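Flitia Project: Progress Report, Second Reporting Period

Summary

Work this period covered the simulation side of the project: building the tabletop scenes, generating training demonstrations in them, and measuring whether a policy trained mostly on simulated data still works when the room changes. Two of the three tasks planned for the period are complete. The third, transfer to the physical arm, has started and will run into the next period.

Scene generation

The Sulon scene generator now runs without manual fixes. It takes a fixed robot model and a list of small household items, then varies the countertop, the walls, the floor, the lighting and the camera position. We produced 970 scenes. After a physics check, 900 were kept. The others were dropped, mostly for objects that started out overlapping or that slid when the simulation was switched on.

Surface textures were the main change from the first period. Our earlier scenes used plain colors, and policies trained on them lost track of small objects as soon as the background had any pattern. The new set uses stone, wood and marble textures, many of them deliberately busy. 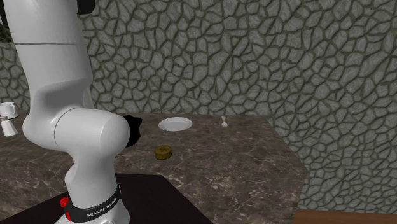
Figure 1. Simulated tabletop scene with the Franka arm, a marble counter and a patterned stone wall.

Pale objects such as the plate and spoon in Figure 1 are still the hardest group. The policy reaches for them correctly in most scenes but tends to close the gripper too early on thin handles. We think the cause is the depth estimate, and we are testing a second camera view to confirm this.

Training and results

The policy was trained on the 900 accepted scenes and then run in 60 held-out scenes with textures it had not seen. We compared it with the plain-color policy from the first period, using the same objects and the same starting poses. The textured policy did better on picking and placing. On pushing, the two were close enough that we do not claim a difference. Full tables are in the Andrade results folder, with the settings needed to repeat the runs.

One result was unexpected. Varying the wall behind the counter helped more than varying the counter itself. We plan to repeat this test with 3 new random seeds before reporting it outside the project.

Problems and delays

Rendering took longer than planned because the Brarkov cluster was down for part of December. We caught up by lowering the image resolution for the early training runs. Final runs used full resolution.

Next period

We will finish the two-camera test, repeat the wall texture comparison, and continue trials on the physical arm. No change to the budget is requested.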